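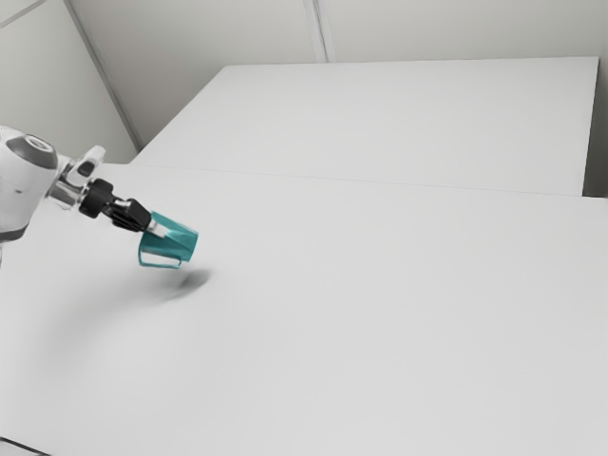
A robot arm holding a teal cup over a pale tabletop.

Tell us how they are, and tell us plainly
By Naima Zerouali
7/9/20

I was never much of a one for council news until our former mayor went into hospital and the whole of Roltham found out by way of a note taped inside the library door. It said he was "unavailable for engagements". Nothing more. By teatime my neighbour had him at death's door, my sister had him in Spain, and a man in the queue at the chemist was quite sure he had been arrested.

He'd had a hip done. He told us so himself two weeks later, very cheerfully, in a letter to the local paper that ran to 632 words and included his thoughts on hospital custard. I cut it out and kept it! It was the best thing he ever wrote, and he was in office for 15 years.

I have been thinking about that letter ever since, and I've come to believe, quite strongly, that people who hold public office, or who held it for a long time and are still loved or grumbled about, should put out a short and ordinary note when they are ill. I don't mean scans and charts. A few lines will do it: what is wrong in everyday words, where they are being looked after if they don't mind saying, and when we might hear more.

I know the case against. Illness is private, and mayors and ministers have families who didn't stand for anything. A friend of mine who used to work in the press office at Hegazy (the old county hall, for those who have moved here lately) put it to me with some heat. She said that once you give out one detail you are asked for ten, and that she had spent a whole November fielding calls about a councillor's gall bladder. I felt for her. I would not want to talk about anybody's gall bladder before breakfast.

But I asked her what they had put out at the start, and it was a single line saying the councillor was "taking a short break". Well, of course the phone rang. People aren't daft. A short break in the middle of the budget talks is not a thing that happens, and everyone who read that line knew they were being fobbed off. The calls were from people who wanted to know who was going to vote in her place, and whether the Tomotton bus money was safe, and those are perfectly good things to want to know.

What I love about a plain statement is how quickly it lets everybody get on. You read it over your toast, you think "oh, poor thing, I've had one of those", and you turn the page. I have seen grown adults who hadn't a kind word for a man in thirty years of politics go soft all at once because he had shingles. My own father, who never voted the same way as our old mayor in his life, sent him a card and a jar of damson jam.

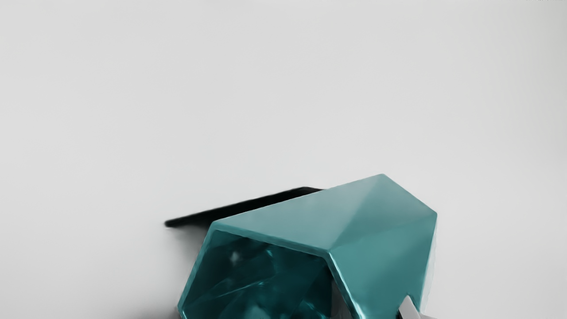 And there's a good deal of use in it besides the kindness. When someone well known says out loud that they have had a fall, or a bad chest, or trouble with their waterworks, other people of the same age find it a bit easier to ring the surgery. After the custard letter there was talk of hips all over town. The walking group at Clitaleck filled up, my aunt finally asked about hers, and she is now a menace on the stairs.

Does it have to be the same for everyone? I don't think so. Somebody who is running a council or a country this week owes us more than somebody who left the job long ago and grows dahlias. If you hold the pen, we ought to know whether you can lift it, and who has it while you can't. If you've retired, a note is a courtesy, and I'd be the first to defend anyone who chose to keep the curtains drawn. I would only say that the ones who do write seem to get such a lot of warmth back.

Which brings me to the petition. Some of you will have seen it on the counter at the bakery. It asks Roltham council to agree a simple rule: if the mayor or a committee chair is going to be away ill for more than a fortnight, the council says so, gives the name of the person standing in, and says when it will next report. The illness itself is left to the person to share or not, as they like. When I looked last night there were 1,199 names on it, in a town where we can't get thirty people to a hustings, and I was so pleased I walked home the long way round.

The council takes it up at its next full meeting. Go along if you can, the public seats are up the back stairs and the heating is fierce, so wear something light. And if you have a view that's the very opposite of mine, come and say that too - I'd love to hear it argued properly.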